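The arm came to Predov's bottling hall in September, and by the second week I was sneaking in early just to see it wake up!

I had packed crates there for nine years. My wrists could tell you how many. On a good shift I did 703 bottles, red, green, blue, red again, and on the ride home I still saw colors when I shut my eyes. Now they wanted me upstairs with a screen and a mug of tea, teaching a model of the line which bottle goes where.

"You're the one who knows," the shift lead said, and slid a chair over for me.

So I told it what I knew. Keep clear of the dividers. Come straight down on the cap - no leaning. The first night it ran 1,268 practice moves while I slept, and I came in at five in the morning and read through the misses like they were letters from home. Most of them were my own old mistakes. I laughed out loud, alone up there with the heater ticking.

Downstairs was different. It was quieter on the floor, and the two women from the far bench had gone over to labels and said they missed the singing. I missed it too. At lunch we started it up again in the canteen, badly, with spoons.

Then I ran back up the stairs, because the next crate was loading and I wanted to see what it would do with the blue one.

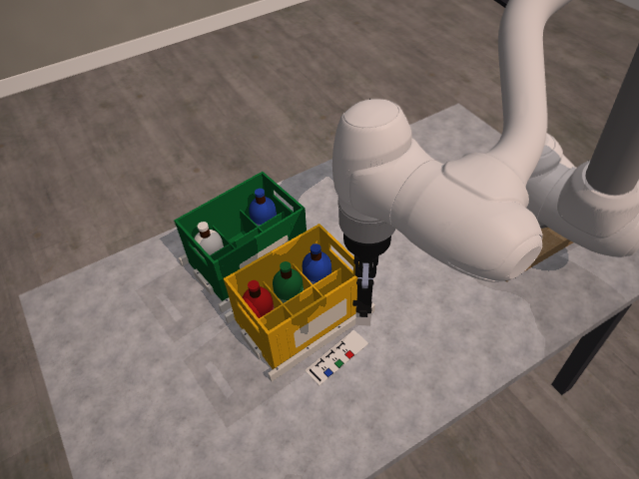
The packing model at Predov, with the color card in front of the crates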